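Chapter 7

Storing Household Goods

What this chapter covers

7.1 Why homes run out of room
7.2 Sorting before storing
7.3 Choosing a container
7.4 Where to put it
7.5 Records and labels
7.6 Care of stored textiles and paper

Key terms: active storage, dead storage, turnover, footprint, nesting, off-gassing

Every household keeps more than it uses on a given day. Winter coats stay in the house through the summer, serving dishes wait for holidays, and school papers pile up from one year to the next. Storage is the part of home management that deals with things between uses. It takes up floor space, and it takes time, both when items are put away and when someone has to find them again.

Chapter 6 dealt with cleaning schedules. Many of the problems described there, such as crowded counters and floors that are hard to sweep, begin as storage problems. A room with no settled place for its contents has to be tidied before it can be cleaned, and the tidying often takes longer than the cleaning.

7.1 Why homes run out of room

Houses were not always built with closets. In the older part of Gratville, a row of houses dating from 1758 has no built-in storage at all on the upper floors. Clothing was kept in chests and hung on wall pegs, and most families owned few enough garments that this was sufficient. Bedding went into a blanket chest at the foot of the bed. The cellar held food and the attic held whatever was broken but might be mended.

When the same houses were refitted in 2000, each bedroom was given a closet, and the attics were floored. The owners were interviewed some years later for a housing study. Most reported that the new closets were full. The study counted the items in one attic and found 202, of which 76 had been handled in the past year. The rest had been carried up the stairs and left.

Two terms from the study will be used through the rest of this chapter. Active storage holds things that come out and go back at least once a season. Dead storage holds things that do not. A home needs some of each. Tax papers, for example, belong in dead storage for as long as they must be kept. Trouble starts when dead storage takes over the easy places, such as the front of a closet or the shelf at eye level, and active items are pushed behind it.

Turnover is the rate at which items move in and out of a storage area. A linen closet has high turnover. A box of baby clothes saved for a younger cousin has low turnover. High-turnover items should be between knee and shoulder height. Low-turnover items can go higher or lower, with heavy ones always low.

7.2 Sorting before storing

Sort first and buy containers second. People who do it the other way around tend to fill whatever they bought. Work through one category at a time (all the towels, then all the toys) and bring the whole category to one surface, such as a bed or a table, so that duplicates show up.

Make these piles:

Keep, active
Keep, dead storage
Repair
Give or sell
Discard

The repair pile needs a date attached to it. If an item has not been repaired by then, move it to one of the last two piles. Students who tried this in the Areck home management course usually set the date at the end of the following month, though December was a poor choice for most of them.

Children's belongings take more time to sort than adults' do. A child over the age of four or so can help, and the work goes better when the child decides on a few things at a time. Soft toys in particular are hard to judge by condition alone. A worn one may be the one that matters.

7.3 Choosing a container

The footprint of a container is the area it covers on the shelf or floor. Measure the shelf before choosing, and measure the door or hatch the container has to pass through. An attic hatch is often narrower than it looks from below.

Cardboard is cheap and light. It also takes up moisture, loses strength when damp, and attracts insects that feed on the glue. Use it for short periods only. Paper bags are fine for carrying and for sorting, but they tear at the fold and cannot be stacked.

Rigid plastic bins keep their shape and can be wiped clean. Handles matter more than most buyers expect – a full bin of books without a good grip is a common cause of dropped loads and strained backs. Bins that nest inside each other when empty save room between moves. Very cheap plastic may give off an odor, called off-gassing, that passes into cloth. Air a new bin with the lid off for two days before putting clothing in it.

Woven baskets allow air to move and suit items in daily use. They let in dust, so they are a poor choice for dead storage. Metal trunks are strong, but they sweat inside when the temperature changes quickly.

Modular systems, such as the Ziltum shelving described in the case study at the end of this chapter, combine shelves and bins made to one set of measurements. They use space well. Their weakness is that a broken part has to be replaced with the same make, and some lines are discontinued after a few years. The Yusuf Street apartments, also in the case study, lost the use of nearly a third of their fitted shelves for this reason.

Before you read on, choose one closet or cupboard at home and write down what you think is in it. Keep the list closed until you reach Section 7.5, then check it against the contents.

Warm-up question

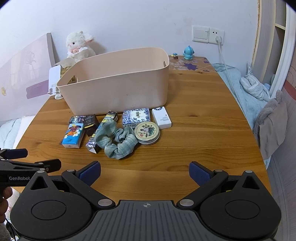 Should a storage bin be filled to the top?

Leave a small gap under the lid. An overfilled bin bulges at the sides, the lid works loose, and the bin stacked on it will not sit level. For heavy items such as books, stop at half full and use lighter things to take up the remaining space.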